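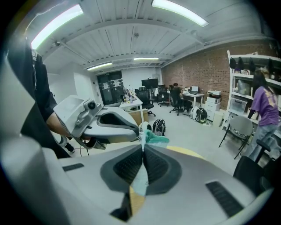
**Can I set up tax instalments in Torkent before I have received my first instalment notice?**

You can set up the accounts and the payment schedule at any time, but leave the instalment amount blank until the notice arrives. Torkent saves the schedule as a draft and switches it on once you enter an amount.

## 6. Setting up income tax instalments

This section covers instalments for a sole trader or an individual with investment income. If you use Torkent for a company or a trust, go to section 7. The screens look much the same but the accounts are different.

You will need:

- your most recent instalment notice, if you have one
- your last notice of assessment
- the details of the bank account you pay tax from
- an Administrator or Bookkeeper login (a Viewer login can't save changes)

### 6.1 Create the tax accounts

Torkent uses two accounts for instalments. Account 400 holds money you have set aside. Account 404 records what you have paid. In a new file both already exist. In a file brought across from Vikomix they usually don't, and you need to add them.

1. Open **Accounts** and choose **Chart of accounts**.
2. Look for 400 and 404. If both are listed with the type "Tax", skip to 6.2.
3. Choose **Add account**.
4. Enter 400 as the number and "Tax set aside" as the name. Set the type to **Tax – holding**.
5. Choose **Save and add another**.
6. Enter 404 as the number and "Income tax instalments" as the name. Set the type to **Tax – paid**.
7. Choose **Save**.

**Note:** The names can be anything you like. The numbers and types can't be changed after the first transaction is posted.

**Caution:** Don't use either account for GST. GST has its own accounts, and the year-end tax summary will be wrong if the two are mixed.

### 6.2 Enter the instalment schedule

1. Open **Tax** and choose **Instalments**.
2. Choose **New schedule**.
3. Select the tax year. Check this against the notice, especially if you are entering a notice that came late in the year.
4. Select the method:
 - **Fixed amount** if the notice gives you a dollar figure.
 - **Rate** if the notice gives you a percentage to apply to your income.
5. Type the amount or the rate exactly as it appears. For a notice of $1643, type 1643 with no dollar sign and no comma.
6. Enter the due date for each instalment. Torkent doesn't fill these in for you.
7. Under **Pay from**, select your bank account.
8. Under **Post to**, select 404.
9. Choose **Save**. The status changes from Draft to Active.

If the status stays on Draft, a due date is missing or the amount is blank. Fields that need attention have a red bar on the left.

### 6.3 Put money aside between instalments

This step is optional. It moves a share of each deposit into the holding account so that it no longer shows in your available balance.
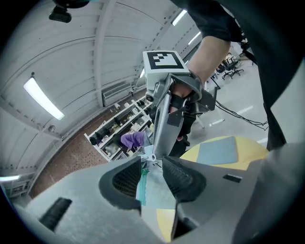
*Photo: Knut Teuber / Nivcombe*

1. Open **Tax** and choose **Set aside**.
2. Turn on **Reserve from income**.
3. Enter a percentage. If you aren't sure what to use, divide the tax on your last notice of assessment by your taxable income for that year and round up to the next whole number.
4. Tick the kinds of income it applies to. Sales, interest and dividends are listed separately.
5. Set **Reserve account** to 400.
6. Choose **Apply from today** or **Apply from start of year**.

**Caution:** "Apply from start of year" goes back over every deposit in the current tax year and posts an entry for each one. Make a backup first (**File**, then **Back up now**). The only way to reverse it is to restore the backup.

The reserve is a bookkeeping entry. Torkent doesn't move money at your bank. If you keep a separate savings account for tax, make the transfer yourself and then match it as described in section 4.

### 6.4 Check whether you have enough

The **Instalments** screen shows three figures beside the next due date:

| Field | What it shows |
|---|---|
| Due | The amount of the next instalment |
| Held | The balance of account 400 |
| Short | Due less Held, or zero if Held is larger |

If the instalment is $1643 and you have $377 set aside, Short will read $1266. The figure is updated each time a deposit is posted, so it can be out of date if you have bank lines waiting to be matched.

### 6.5 Record a payment

1. Pay the instalment through your bank in the usual way, using the payment reference on the notice.
2. When the payment appears in your bank feed, open it and choose **Match**.
3. Select the instalment from the list.
4. If you use the reserve, tick **Release from 400**. The amount held is reduced by the amount you paid.
5. Choose **Confirm**.

If you paid by cheque, use **Record manually** and enter the date on the cheque. Match it once it clears. Don't create a second payment.

### 6.6 Change an instalment amount

You may be able to vary an instalment if you expect to earn less this year. Check the rules with your tax office or your accountant first, as interest can be charged if the varied amount is too low.

1. Open the schedule and choose **Vary**.
2. Select the first instalment the change applies to. Earlier ones are locked.
3. Enter the new amount and a short reason. The reason is printed on the instalment report.
4. Choose **Save**.

**Note:** Varying the schedule in Torkent doesn't lodge the variation. You need to do that separately.

### 6.7 Files brought across from Vikomix

Instalments already paid come across as ordinary expenses. Left as they are, they lower your profit for the year.

1. Run the **Expenses by payee** report for the current tax year.
2. Find each payment to the tax office.
3. Open the payment, change the account to 404 and save it.
4. Run the report again. No income tax payments should be left on it.

Payments from earlier, closed years can stay where they are. If you also import dividend statements through Ahuja, finish this step before turning the import on.

Section checked by Ludger Voß, September. Continue to section 7 for companies and trusts, or section 8 for the year-end tax summary.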